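November, nearly midnight

Still a bit buzzed from the Daklow tonight, so I'm writing this before I lose it. They did one of those repertory nights, an old heist comedy called The Rarance Job that I must have seen 20 times on TV as a kid, always with the swearing dubbed over and always missing the part on the ferry. I had no idea there was a part on the ferry! It's four whole minutes long and it explains why the brother-in-law has the wrong coat for the rest of the movie. My entire childhood I thought that was a mistake.

Ailsa Buchanan came with me and we got into it before the trailers were even over, because she thinks the sequel is better. The SEQUEL. The one set in the ski lodge, with the different actor playing Magalhães and everybody pretending not to notice. Her case is that the jokes land faster and the villain has a real plan. My case is that I have eyes. We went back and forth all the way to the Nurley Street bus, and a man across the aisle took his earbuds out and told us they're both worse than the book, which shut us up for a couple of stops. (Did you know there was a book? I did not know there was a book. The library has it, 329 pages, and I've put a hold on it. I'm number 4 in line, so it must be having a moment.)

The print was scratchy in the first reel and then lovely. The crowd was good too, mostly people who knew when to laugh a second early. Somebody's grandmother behind us kept saying "watch him, watch him" whenever the locksmith came on, and she was right every time. I'd forgotten how sad the locksmith is. When he hands back the keys and doesn't say anything, I got a lump in my throat, in a movie with a goose chase in it. An actual goose.

I looked up the director on the way home. 74 when she made it! And then only that terrible musical afterward, poor thing.

Ailsa wants to do the sequel next, at her place, and she says I have to watch it without talking. I said I'd try. I'm bringing the popcorn, the kind with too much salt, and I am going to count the ski jokes out loud.

Okay, bed. Call the dentist in the morning. 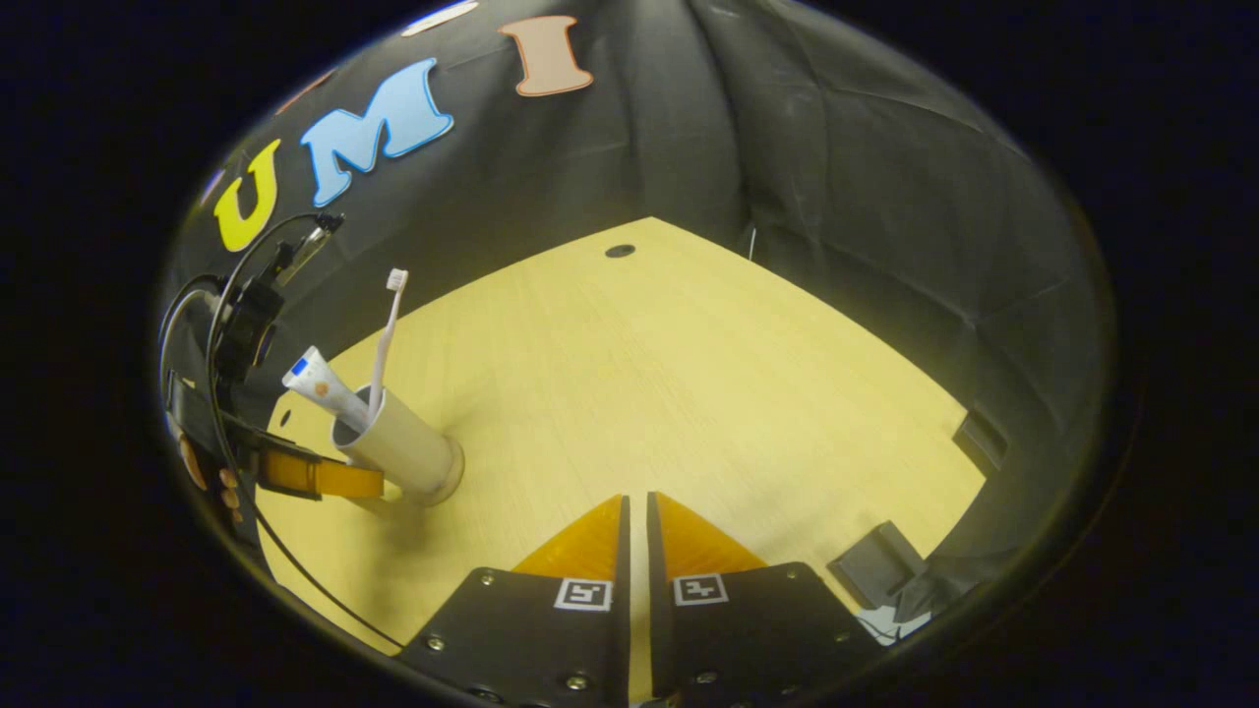

Orange tips, pale wood table.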